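I have wanted to write about curtains and color since November, when my friend Intan Sitompul came to see my new apartment and stayed silent for a long moment in the doorway of the bedroom. Then she said, "It is very beige." She was right. I had painted everything in the same careful tone because I was afraid to make a mistake, and I had made a very big one, four walls of it.

I rented for many years before this. When you rent, you learn to want nothing from the walls. You buy what is light, what folds, what can go in a car. So when I finally signed the papers for this place in Grodora, I had no idea what colors I liked. I am forty-three years old and I could not answer this question.

## My mother's rule

My mother had a rule that a room may have one loud thing. She did not say it as advice, she said it as law. In our house the loud thing was always a textile: a cushion, a cover for the radio, once a terrible orange tablecloth that my uncle brought from Andedum and that we used for sixteen years. The furniture was brown and it stayed brown. She told us that cloth is the only color you can change your mind about in one afternoon.

I thought about her a lot this winter. I did not repaint. I went to the shop of Houda Bouazza, on the street behind the post office, where the fabric ends are kept in big drawers and you pay by weight. Houda does not like to be asked "what goes with what." She gives you five pieces and sends you home with them — you bring back the ones you don't want.

I took the pieces home and moved them from room to room during the day. At eight in the morning my bedroom is gray and cold, and the greens looked like hospital. At four in the afternoon the sun comes in from the side and even the mustard was nice. The red was the only one I liked at both hours.
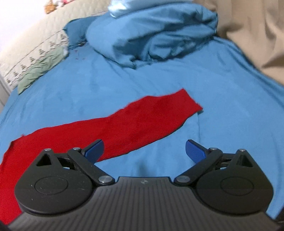 ## What I spent

I paid 40 for the fabric and 60 for the curtain rod, so the boring part cost more than the beautiful part. The good lined curtains I had seen in the Itlow catalog were 698 for the pair. I looked at this page many times and I am a little ashamed how many.

The sewing I did by hand, in the evenings, with the radio on. My stitches are not straight. I also forgot to wash the fabric first, and Houda was not happy when I told her. She says cotton can lose up to 16 centimeters on a long curtain, and I had left only a small hem. So now I am afraid of my own washing machine.

Intan came again last month. She walked through all the rooms, ate two pieces of cake, and asked if I would do the kitchen next. I have no plan for the kitchen. There is a green in the second drawer at Houda's that I keep going back to touch, but the kitchen gets the same cold morning light as the bedroom, and I don't trust it yet.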